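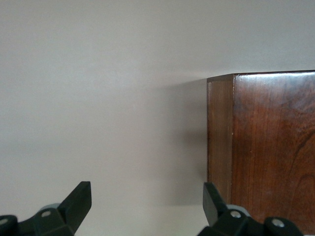

I have never trusted the word "mahogany" on a sales tag. It gets used for the tree, for the color, and for whatever stain the seller had open that afternoon. So when I started this gallery of secondhand wood I made a rule that I would write down what a finish looks like and leave the species alone unless somebody could show me paperwork. In front of a plain off-white wall, the broad front of this one is a deep mahogany red with a gloss on it, and the narrow side is lighter and more orange. I'll say mahogany red. I won't say mahogany.

## Red-brown, varnished

Long wavy grain down the front, with a dark swirl toward the right. The side has fine, straight lines running up and down. Sellers like to point at a swirl and call it character, then add it to the price. I like it too, but I'd want to see the back before paying extra.

The pale line down the corner could be wear or it could be a seam. I've gone back and forth and I'm leaving it as "pale line."

## What I was told

The tag said "solid, antique, 60 years." Those are three separate claims and the tag backed up none of them. Sixty years wouldn't make it an antique by the usual dealer's yardstick anyway. The asking price was $276, marked down from a figure that had been crossed out so thoroughly I couldn't read it.

I asked at the Sydorenko salvage shop, where they see a lot of red furniture, and got a shrug and "could be." That is still the best answer I've had. The man at Kanano Interiors was certain within a few seconds, which made me less inclined to believe him.

## On the color difference

Two faces, two colors. Some people will tell you this proves the front is veneer. It might be. It might also be light exposure, a second coat on the side people look at, or boards from different trees. A color difference tells you there is a color difference. End grain would settle more, and I haven't got a good look at any.

## On the shine

Trustine sells a polish that is supposed to "wake up" old varnish for up to 5 years. I have a tin. I've used it on 2 shelves at home and they looked nice for most of a month, which is also how long they look nice after a damp cloth. Dendik's wax smells better and promises less. I'd leave this finish alone either way, as the front already has a faint sheen near the top and I don't see what more anyone wants from it.

More pieces go up in June, same rule as before. If you have a receipt, a maker's label or an old catalog page, send it. If you have a feeling about the grain, please keep it to a sentence.

Page last changed May 30, 2022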